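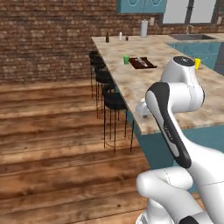
Robot arm over a marble-patterned counter, simulated kitchen.

From: Armelle Baudry
Date: Apr 12, 1999
Subject: Re: Standholm talks, fishing annex

On the fishing annex, the earlier message said:

> Does anyone have the final text of what the ministers
> signed at Standholm? The press summary says Wodov and
> Erkodum agreed to open the strait to each other's boats,
> but our local paper says the opposite, that the strait
> stays closed until a joint commission meets. Also, is
> Iturra a party to this or only an observer? I have to
> write something for our newsletter and would like to get
> it right.

I have the French text and a working translation into English. Both reports are partly right. The ministers signed two papers. The first is a general declaration on trade and transit, and it took effect on signature. The second is the fishing annex, and it does not take effect until both parliaments have voted on it. Wodov's press office ran the two together in its summary.

Article 3 of the annex is the one your paper is quoting. It says boats registered in either country may enter the middle zone of the strait once the joint commission has published a list of licensed vessels. The commission has not been named yet. Each side appoints four members and the chair alternates every year, with Erkodum going first. There is no deadline for publishing the list. The Wodov delegation asked for one and did not get it.

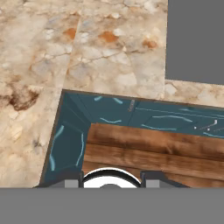
Iturra is an observer. Its deputy minister sat in on the last two sessions and signed the attendance sheet, and I think that is where the confusion started. There is a clause that lets Iturra join later by letter, with the consent of the other two. Their opposition parties are against it, mainly over the customs posts, and I don't expect a letter before the elections in August.

One more point for your newsletter. The figure of 2288 boats that has been going around is the total of all registered vessels in both fleets, including those laid up in port. It is not the number that would get a license. The annex gives no number at all, only a formula based on tonnage, and the two sides still calculate tonnage differently. That was left to the experts.

The vote in Erkodum should be easy for the government. In Wodov it is less certain. The coastal members of the ruling party have said they want to see the list first, and under Article 3 they can't, so somebody will have to give way.

I can mail paper copies of the French text to anyone who sends me an address. It runs to over 3 pages with the signatures. The translation is my own and has no official standing, so please don't quote it as the treaty language.

Armelle Baudry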